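Bo-ram Yang has run the night desk at the Prudmont bus station for two years, and before that she drove the Hastlow route. She agreed to talk on her day off, in the back room of a lunch place called Çınar, where she eats most of her meals when she isn't working.

I asked first about the winter schedule, since that is what most riders in Zidville have been complaining about. The last bus out of Prudmont used to leave at midnight. In December it was moved up by an hour.

"I found out from the printed sheet, same as the riders," Yang said. "They sent it over with the driver and I taped it to the window. Then people started coming to the window."

What did they want?

"Mostly they wanted to know if it was a mistake. There's a shift at the packing plant that lets out at eleven. You can't get from the plant to the station in no time at all. So those people had a ride home one week and the next week they didn't." 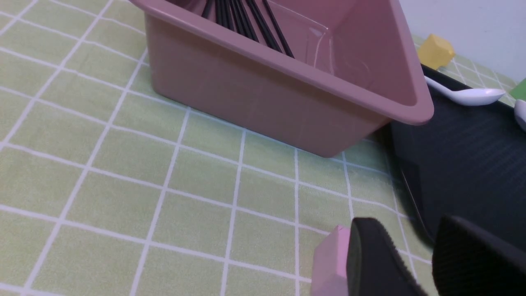

She started keeping a notebook. Each time a person came in after the last bus had gone, she wrote down the hour and where they were headed. By the time we spoke she had 677 entries, and she had brought the notebook with her. The writing is small and in pencil. Most lines say Zidville. A few say Hastlow, and one says "anywhere warm."

"I wasn't trying to start anything," she said. "I just got tired of telling my supervisor it was a lot of people and hearing that it wasn't."

Her supervisor, Chelsea Lockwood, has seen the notebook. Lockwood told me by phone that the change was made to save on overtime and that it is under review. "Bo-ram's numbers are more than we had," she said. "I've passed them up the line. I can't promise a date."

Yang doesn't expect much before spring. In the meantime she keeps the waiting room open past closing on the coldest nights, and she has the number of a cab driver who will take four people to Zidville for the price of one.

"He's good about it," she said. "But he has one car — and he goes to bed at one."

She still drives now and then, when the Hastlow route is short a driver. I asked if she missed it.

"I miss the mornings," she said. "I don't miss the hill."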